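Ticket 189 – Open day bin demo: arm pauses over bin, then carries on
Status: Open, waiting on second check
Opened by: Bent Eyvindsson
Site: Sorkau, main hall
Cell: Demo table 2 (bin picking)
Priority: Normal until the dress rehearsal, High after that

Summary
The bin picking cell is running for the November open day and it is great fun to stand next to. One thing is bugging me. After a while the arm comes down into the bin, stops dead, waits, and then carries on as if nothing happened. No error on the panel. I'd like this sorted before visitors come through, because a long pause looks like a crash to anyone standing at the rope.

What I expected
Continuous picking for the length of a visitor group's stop at the table. The schedule gives each group one full run of the demo and then they move along to the Telulex stand.

What happens instead
Pauses of anything from a couple of seconds to long enough that I reach for the panel. It does it with soft things and hard things. Speed is at 70 percent, same as in the lab, where I never saw it once.

Log

9:40 am
Cell powered up after the move from the lab. Homed fine. Camera check fine. Loaded the visitor profile and ran it with an empty bin to watch the path. No pauses at all in the empty run, which got my hopes up.

10:15 am
Put the mixed objects in and started the real thing. First pause came pretty quickly. I wrote down the joint positions when it stopped and they didn't match anything obvious like a limit or a singularity. Second pause was somewhere else again. I also checked the emergency stop circuit, which is solid, and the table feet, two of which needed a turn. 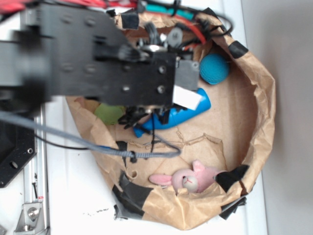
Cable routing was my first suspect, and it still is, a bit. The loom got redone in a hurry after the move and I was never completely happy with it. There's a long gray braided cable that goes over the paper rim and ends in a loop down inside the bin, right there with the bunny and the balls, and I can easily imagine that tugging when the arm goes low on one side. A tug would show up as extra load on the wrist, and the controller would wait for it to settle. So I shortened the slack at the base end and ran again. Fewer pauses, I think, but I was hoping for none, so I'm not calling it.

10:50 am
Swapped the network cable between the controller and the vision PC. No change. Put the old one back so we only have one thing different at a time.

11:05 am
Looked at the vision PC while the cell was running. Every pause lines up with a grasp request that comes back late. Yes! That's the first solid lead. The timeout is set to 600 ms in the visitor profile, and when a reply misses it the arm holds position and asks again. In the lab profile the timeout is 300 ms and we never hit it, so the replies themselves must be slower in the hall. Turning the number up would only make the pauses longer.

11:20 am
Asked at the front desk what else is on the hall network. Everything, basically – the sign-in tablets, the big screens, the Telulex stand. Doesn't explain it on its own, given that vision runs over a direct cable, but the PC also pushes its overlay video to the big screen and that has to go somewhere.

11:30 am
Turned off the overlay to the big screen. Ran a full visitor session and had one short pause. ONE. Turned the overlay back on and they were all back. I did a little dance by the table and a school group coordinator saw it. 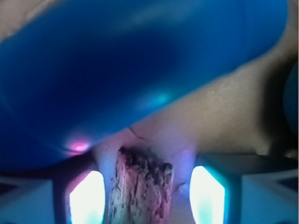 Grasp quality is fine, and I want that in the ticket so we don't go chasing it. Somebody suggested over coffee that the arm was waiting because it couldn't decide on a grip. I don't buy it. I've been following the wrist view during the runs and it handles awkward stuff nicely. It had a rough, flaky old stick held upright between the two fingers with a big glossy blue thing right up close to the lens, and that's the kind of clutter I'd have expected to cause trouble. I'm really pleased with it. The stick should stay in the set for the open day, kids will love it much more than another ball.

11:55 am
One thing I did notice in the wrist view is that the finger pads come out nearly pure white. Could the exposure be hunting, and could that slow down the replies? Locked the exposure by hand and ran with the overlay on. Pauses still there, same as before. Unlocked it again. Leaving a note for whoever tunes the camera next, but it's a separate ticket.

12:10 pm
Found that the visitor profile sends the overlay at full resolution. The lab profile doesn't send one at all. Dropped it to half and restarted the vision service. Two groups' worth of running, one after the other, and I only caught a single short hold. The big screen looks perfectly good from the rope line.

12:45 pm
Lunch. Left the cell parked at home with the brakes on.

1:30 pm
Restarted from cold to make sure the change sticks. It does. Reran with the original cable slack to rule the loom in or out, and got a few small holds that I can't match to late replies. So there may be two problems stacked on top of each other, a big one (overlay) and a small one (cable). I put the shorter slack back.
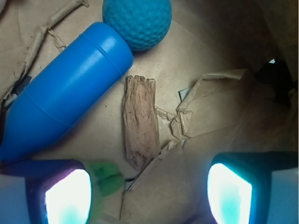 Ásdís Þrastardóttir: Nice find on the overlay! Before you close this, please try it with the Trindov screen driver removed. We had late replies on the Ásgeirsdóttir visit too and that PC had the same driver on it. I'd also clip the braided cable higher up on the arm, shortening it at the base just moves the pull somewhere else. And can we keep the overlay on whatever happens? It's the part where people go "ohhh" and start asking questions.

2:20 pm, Bent
Overlay stays, promise. Driver is off and the PC is rebooting as I type. I'll reclip the cable after that so the two changes don't get mixed up.

2:50 pm, Bent
Driver removed, overlay at half, one full session, no late replies in the log. Put it back to full resolution for a quick look and got two late ones, so half it is for now. Cable next.

Still to do
Reclip the braided cable and rerun with the path that goes lowest into the bin.
Save the visitor profile under a new name so the old one doesn't get loaded by mistake.
Full dress rehearsal with people at the rope and the Telulex stand switched on.
Ásdís to do the second check.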